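4. Side dishes on the lunch board

4.1 How the boards were read

The side-dish lines were the part of the study we looked forward to most, and they gave us far more to think about than the mains. A main course on a lunch board tends to get a full line of its own, with its filling, its sauce and its price. A side gets whatever room is left. In the 11 cafés we visited across Wenitz and Prudau, that could mean anything from a carefully lettered row at the foot of the board to the single word "slaw" squeezed in beside the till.

We copied every board by hand before the lunch trade began and again after it ended, as kitchens rub things out when they run low. Boards were copied exactly as chalked, spelling and all. Where a café also had a printed menu on the tables, we kept it apart from the board, because customers who sat down first often chose from the print and customers who queued chose from the chalk. Mixing the two would have hidden one of the nicest patterns in the whole set of notes.

Each side was then given one of three plain labels. A bare line names the food and stops: "chips", "green salad", "soup". A made line says something about what was done to it, such as "roast carrots with cumin" or "potatoes crushed in butter". A placed line ties the dish to the kitchen or the area, as in "our own pickles" or "Tellel Valley beans". Some lines did more than one of these things, and we let the longer part decide. Two of us labelled the boards separately and then sat down to talk through the ones we disagreed on. Soup was the great trouble-maker here – "today's soup" reads like a bare line, yet several cooks told us firmly that the word "today's" was there to show it had been made that morning. We kept it as bare, with some regret.

4.2 What people ordered

We had 363 order slips that could be matched to a board. Slips were left out when the handwriting could not be read, when the side came free with the main, or when the customer asked for something that was not on the board at all (a surprisingly common and rather charming habit in Prudau, where regulars seem to treat the board as an opening offer).

The clearest result concerns the made lines. Customers added a made side to their lunch more readily than a bare one, and this held for salads, for hot vegetables and for potatoes. It was strongest for vegetables. "Carrots" on its own hardly moved; "carrots roasted with honey and thyme" was often gone before the end of service. We were delighted to see such a small change in wording travel so well between kitchens with very different customers.

Placed lines were less tidy. In Wenitz, where most lunch customers work close by, the words "our own" went well with pickles, chutneys and bread but did very little for salad. Our reading is that people already expect a salad to be put together in the kitchen, so the claim tells them nothing new, while a jar of pickled beetroot could have come from anywhere. A valley or village name helped only when customers knew the place. The Tellel beans sold nicely in Wenitz and were ignored in Prudau, although it was the same bean stew made to the same recipe.

Figure 2 shows both views.
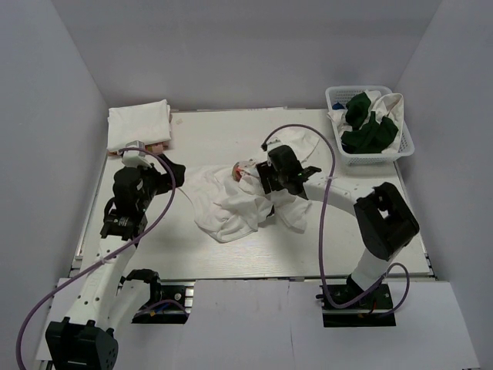
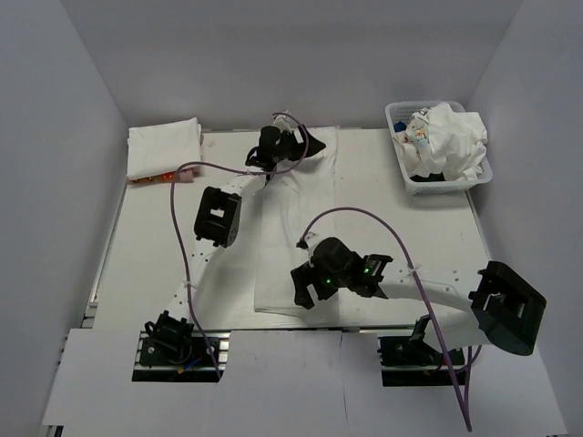 Figure 2. Two robot arms and a folded white cloth on a white tabletop.

4.3 The order of the lines

Wording was only half of the story. Position on the board mattered as well, and it worked together with the wording in a way we had not planned for. A bare line at the top of the sides did well enough, simply from being read first. Further down, bare lines fell away quickly and made lines held on. On the longest board in the study, which listed 10 sides, the last line was a braised red cabbage with apple and clove, and it outsold everything in the middle of the list. The cook there puts it last on purpose. She feels that people read the bottom of a board while they are waiting to pay, and our slips give her some support.

Soliman's, the one café that changed its board halfway through, deserves its own note. During the first part of our visit its sides were all bare and were set out in order of price. For the second part the owners rewrote the same sides as made lines and mixed up the order, leaving prices and portions alone. Sides were added to more lunches after the change, and the rise came almost wholly from dishes that had been sitting low on the old board. The weather was cooler in that second part, which would help hot vegetables in any café, so we do not lean on this too hard. Still, the cold bean salad rose too, and cool weather is a poor explanation for that.

4.4 When a line says too much

There is a limit, and it is reached sooner than we had thought. Nine of the lines we recorded ran to more than one row of chalk, and as a group they did no better than the bare ones. Staff gave us a good clue as to why. Customers who could not take in a line at a glance asked about it, and when the queue was long they skipped it so as not to hold anyone up. One café had a lovely dish of warm lentils with a description that named the oil, the vinegar, the herbs, the onion and the cooking time. At quiet hours it sold well, helped along by whoever was serving. At the height of lunch it hardly sold at all.

Printed menus behaved differently. Seated customers were happy to read a long line, and some read it out to the person across the table. For these customers the full description of the lentils did its job, and the dish was ordered steadily all through service. A café that uses both print and chalk may therefore want two versions of the same line: a short made line for the board, naming one thing done to the food, and a fuller one for the table.

We also looked for lines that put people off. The word "healthy" appeared on several boards, always next to a salad, and those salads sold less than their neighbours. The same salads described by their dressing sold better, and the dressing that did best of all was a plain mustard one. Prices for the two kinds of line were close enough that we do not think cost explains the gap, though a fair test would need the same salad sold under both names in the same kitchen in the same week. We would love to run it, and two of the Wenitz cafés have already offered us their boards.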